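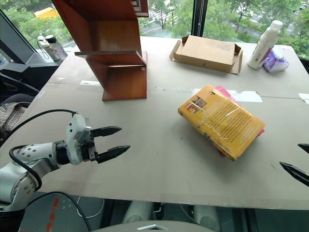 Fig. 1. The small wooden shelf on the table by the window, with two of the books waiting to go back.

3. Sorting the reading table

When our group first chose the study room at Praltumine for our project on shared spaces, we thought the furniture would be the interesting part, and we spent most of July talking about chairs. It was the reading table that won us over in the end (and took up far more of our time than we had planned for!). People sit down there to read, they put things down, and then they go home, and by the end of the week there is a little drift of books, boxes and bottles between the shelf and the window.

The shelf itself is a modest thing. It is reddish-brown wood with a slanted side and a ledge across the middle, and underneath the ledge there is an open compartment with a lovely glossy inside. We grew very fond of it. Our first question was simply what ought to live there, and we asked the regular users by means of a paper form, which we called the Ikska form after the name of our group. We handed out 50 and were pleased to get most of them back, though several had been used for shopping lists.

The answers leaned strongly towards books in the lower compartment and smaller things up on the ledge. We had expected the opposite, I must admit, and had already drawn a very handsome plan with the books on top, which now lives in Appendix 2.

Books left lying on the table were our main trouble. In Fig. 1 the thick yellow-orange one is on top and hides nearly all of the bright pink one, and a reader looking for the pink one could easily walk straight past. We tried a simple rule for this: before leaving, put back whatever you have had out, spine facing the room. It worked well on quiet days and rather less well when the room was full.

Cardboard was harder. A flat brown box like the one behind the books takes up a good deal of table, and people were shy of moving a box that might be somebody else's. We agreed on a corner for boxes by the door, with a label, and bottles were to go there too if they had been left overnight.

We repeated the whole exercise on 28th September, a Saturday, when the room was calm and we could take our time over it. Our notes from that session are in section 4, together with the plan of the table as we finally drew it.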